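13 January 2024

Day nine with the Brindeck pair, and I have Feelings, so this is going to be a long one.

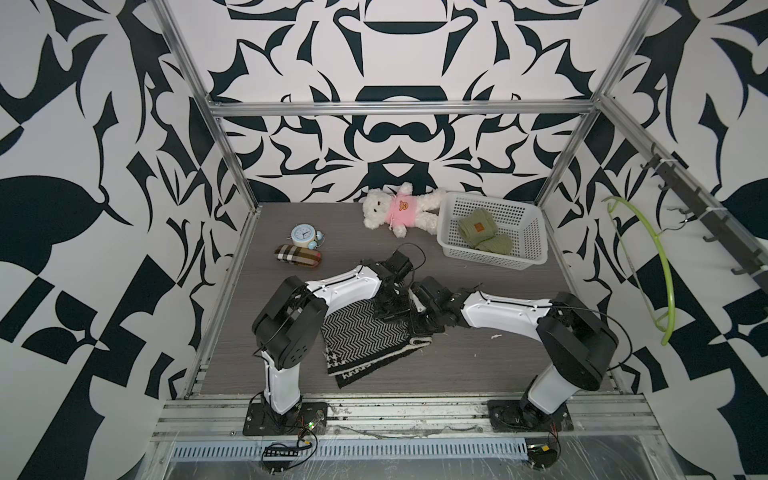 Morning

Got in early with my coffee and the scarf. The herringbone one! I've been saving it, because the towels in the starter lessons are so plain that I was starting to think the software could only do plain. Set it on the floor between the arms and let them both go for the same end, and I swear I held my breath. Two grippers that close together make me nervous every single time. Dagim says I hover like a parent at a swimming pool, and fine, I do.

I left the teddy bear in there, on its back in its pink shirt, and the basket with the green knit thing, and the little blue clock. Obsa wanted the floor cleared for the first week and I went along with it, but who has a cleared floor at home? The whole pitch from Brindeck is "household tasks, right out of the box." Okay then, household it is. Glasses case and all.

(The wallpaper is growing on me, by the way. All those black swirls. Kalkidan hates it and says it makes her eyes buzz after an hour. I told her to sit on the other side.)

What I wrote down for the review so far, mostly so I don't lose it:

The frame went together nicely. Teodor and I did it in one afternoon and only had to undo one upright. The bolts come sorted in bags and the bags have actual names on them that match the booklet, which after the Druswood kit last year felt like a spa day.

The wiring is the part I'd complain about. There is no cover for any of it. You get the little boards and the thin wires sitting right out at the front near the bases, and every time I lean in to move something I'm thinking about my sleeve. For a kit that costs what this one costs, I want a box with a lid. Teodor thinks I'm being fussy and that people who buy these like to see the boards. Maybe some do! I'd still like the lid.

The teaching mode I love. You guide the arms through the job, you save it, you play it back. My mother could do it. I did 2 full lessons on the scarf before lunch and only needed the booklet once, to find out how to rename a file.

Lunch

Leftover lentils. Etenesh called from Seyoum in the middle of it to ask if the review could run a little longer than planned, and I said yes before I'd thought about it, so now it's 400 words more and I have to find something to fill them with. She also asked me whether I'd tell a regular person to buy the kit. I chewed for a while. I said a school, yes. A regular person who wants their laundry folded, no, please just fold it, it takes a minute. She laughed but I think she wanted a quote, and I'm not sure that's the one she wanted.

Afternoon

Wrote to Brindeck support about the right arm. When it's reaching way over to the left it seems to give a tiny shiver as it slows down. Kalkidan doesn't see it. Dagim sees it. I definitely see it. They answered in roughly an hour, a real person with a real name, and told me to run the joint check from the settings page and send them the log. Did that. They want to look at it overnight. Points for speed, no points yet for the fix.

Spent the rest of the day comparing the service plans, and ugh. Brindeck has two and Fadovance has one, and I made a chart, and the chart is ugly. Fadovance looks cheaper until you get to shipping, which they make you pay both ways. I need to ask whether the Brindeck basic plan covers gripper fingers or if those count as "wear parts." Their page says one thing in the table and a different thing under it.

Also still need to sweep the base rail. There are bits of something along it and I keep saying I'll get to it.

Evening

Too tired to write the real version. Obsa wants the kit back in its crate by March so it can go on to the next people, and I was surprised to feel a bit sad about that - I've gotten used to it.

Tomorrow: the hangers, if I can find where Dagim put the rest of them. There's only the lime green one on the rack. Call Etenesh back about the word count. Buy lentils.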